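From: Heino Vasiliauskas
To: chime-clocks list
Date: 15 January 2025
Subject: Re: Doorbell chimes that buzz and never ding

> I've got a Larkaso two-note chime in the front hall, older than
> my marriage and in worse voice. Push the button and it hums like
> a fridge. Twice this week it gave me the "dong" with no "ding."
> Is it the transformer, or should I give up and go wireless like
> my kids keep telling me?

Don't listen to your kids. I put in a Gredano wireless in June and it announced every garage door on the block until I took the battery out.

A hum usually means the coil is getting power and the plunger isn't going anywhere. Mine was full of 23 years of kitchen grease. Shut off the breaker, take the cover off, slide the plungers out and wipe them with rubbing alcohol. No oil! Somebody on this list (you know who you are) told me to use oil, and I had to clean the thing again by spring.

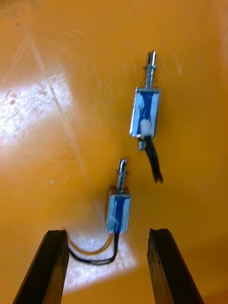

If it still hums after that, put a meter on the transformer. Mine was rated 16 volts and giving 12, which is enough to annoy a chime and not enough to ring it. The replacement took me an afternoon, most of it spent looking for the old one, which a previous owner had hidden behind the water heater.

As for the missing ding, check that the tone bar hangs free. My wife had tucked a Christmas card behind ours.

Heino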